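Minutes – Bruvside World Affairs Reading Circle, March meeting

Chair: Cristóvão Cardoso
Present: 27 members in the room, three on the phone line
Started 7:05 p.m., in the upstairs room

**1. Last meeting's minutes**

Approved with one fix. The February talk was on grain shipping, and the minutes had it down as "green shipping." Thanks to the two people who wrote in about that!

**2. Newsletter**

The winter issue of the *Sument* went out to 546 addresses, and 263 people opened it on the first day, our best first day so far by a long way. Cristóvão was delighted and said so more than once. The piece on river treaties brought in the most replies, several of them longer than the piece itself. Two will run as letters in the next issue if their writers agree.

There was a good, lively talk over whether the front page should lead with one long story or go back to short items by region. Members who like the short items said they read them over breakfast and pass them on to family. Members who like the long story said the short ones leave out how a dispute got started, and that's the part they come to us for. We will try a long lead with a half page of short items behind it – and see what the replies say.
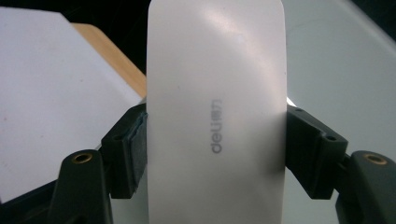 On deadlines, copy for the spring issue is due by the end of the month. Please send plain text. Anything that quotes a news report should give the name of the outlet and the date it ran, including for items translated by members. We had two pieces last time where the source couldn't be traced, and both had to be held back, a real shame as they were fun to read.

**3. Election watch evening**

The plan for a shared evening following an overseas election night was voted on and passed, with one abstaining. Doors at 6:30 p.m., and people can drift in and out. Leitão Bakery will do the pastries again (cheers from the back row). We still need:

- a second screen, or a big enough laptop
- someone to keep the wall map up to date as results come in
- extra chairs, as we have 30 and may well run short

A member asked if we would be taking sides. The answer was no, same as always. People can argue as much as they like over the pastries, but the group itself doesn't endorse anyone.

**4. Study group on water and borders**

The Uria study group gave its report and it was terrific. They have been reading up on how towns on both sides of a shared river split the water in dry years, and they've made a timeline that runs the length of the hallway table. What struck everyone was how often the local agreements held even when the capitals weren't speaking. There were so many questions that we ran past the break – no complaints heard.

They'd like to bring the timeline to the public library in the summer. Agreed. Cristóvão will ask about the display wall and report back.
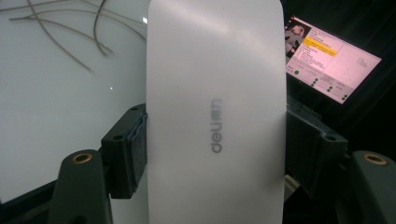

*White item with gray "deli" lettering, March.*

**5. Other business**

The back issues in the cupboard need sorting by year. Take any doubles home. The reading list for April is two articles and one short book chapter, and printed copies are by the door.

A request came in for a beginners' session on reading foreign papers in translation. Lots of hands went up, so we'll put it on next month's agenda with a proper slot.

**Actions**

- Cristóvão: library display wall, pastry order
- Newsletter team: trial layout, letters page permissions
- Uria group: short write-up for the spring issue
- Everyone: ask around about a second screen

Closed 9:10 p.m. Next meeting in April, same room, same time.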